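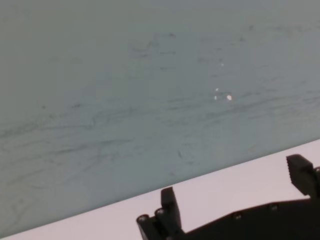 *Scuff marks and streaks on a gray-green surface.*

**Second edition of the Koro developer handbook**

April 17, 2024 - Ogura Press has confirmed that the second edition of its handbook for the Koro reporting framework will be published in October. The book runs to 312 pages and replaces the first edition, which will be withdrawn from the member library on the same day.

Four chapters have been rewritten in full. They cover data binding, custom controls, report layout and deployment to shared servers. The chapter on the older scripting interface has been removed, and members who still maintain code of that kind are advised to keep their present copy. All sample projects have been rebuilt against the current release and will be available for download from the Lodomholm office.

The Flokthorpe user group is seeking technical reviewers for the final draft. Up to 40 places are available. Reviewers should have at least two years of practical work with the framework and will be asked to return comments on one chapter within three weeks - longer periods cannot be granted. Each reviewer will receive a printed copy and will be listed in the front matter unless they ask to be left out.

Applications should be sent to the Lodomholm office and should state the preferred chapter.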